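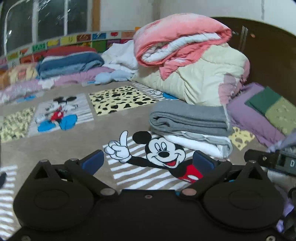 A morning at the Groser gong and cymbal workshop

September 7, 2020

I have wanted to see a gong get made ever since I bought my first one, a sad little thing with a crack near the rim that I got cheap from a guy who was moving. So when Groser put up a notice that they were opening the workshop on Labor Day, I wrote back within the hour. Two people per slot, masks on, sign in at the side door. I took my friend Ritva Pelkonen, who plays hand drums and had never been near a hammer bigger than the one in her kitchen drawer.

Parking first, as I know somebody will ask. Don't use the lot in front, it belongs to the tile place. Go past it and turn in by the blue dumpster. We drove by it and had to come back around the block.

Gwenllian Watkins showed us through. She started here in 2000, sweeping up and packing boxes, and now she does most of the final tuning. She talks fast and you have to lean in, what with the mask and the hammering next door, but she'll repeat anything you ask her to.

The blanks come in as flat bronze discs, and they look like nothing much, kind of dull and brownish. They get heated in an oven at the back until they glow, and then there's a very short time to work them before they have to go in again. I asked how you know when to stop and she said color, mostly, and then the way the hammer bounces. Ritva asked the same thing about ten minutes later in different words and got a much longer answer, so maybe I asked it wrong!

After the rim is turned over, the whole gong gets hammered cold. This was my favorite part. Santeri Turunen was working on a 19-inch wind gong, going around and around in rings from the outside in, and every so often he'd lift it by the cord and give it one soft tap. At first it sounded like a pan lid. Then a bit less like a pan lid. By the time we came back from the lathe room it had that long splashy wash to it, and I got goosebumps (I really did, Ritva will back me up).

The lathe room is loud and smells like hot pennies. They give you earplugs. Take them. I thought I'd be fine with mine halfway in and my left ear rang until lunch.

What I hadn't known is how long they let everything sit. A finished gong hangs on the rack for weeks before the last tuning, as the metal keeps settling and the pitch wanders a little. The ones we saw hanging won't go out until October. You're allowed to play the ones on the near rack with the mallets they hand you, and we stayed there far too long. There was one with a low, slow growl that took ages to bloom, and I kept going back to it. Ritva liked a small bright one with a rising note, the opera kind, and hit it so many times that the next two visitors came over to see what was going on.

Small gripes: there's no place to sit down, and the shop only had the heavy mallets out for sale. I wanted a light one with a felt head. Gwenllian wrote my name on a card and said they'd mail me when they come in.

I came home with a cord, a stand hook, and no gong, which my bank account is happy about. Ritva bought the small bright one. Her neighbors have my sympathy.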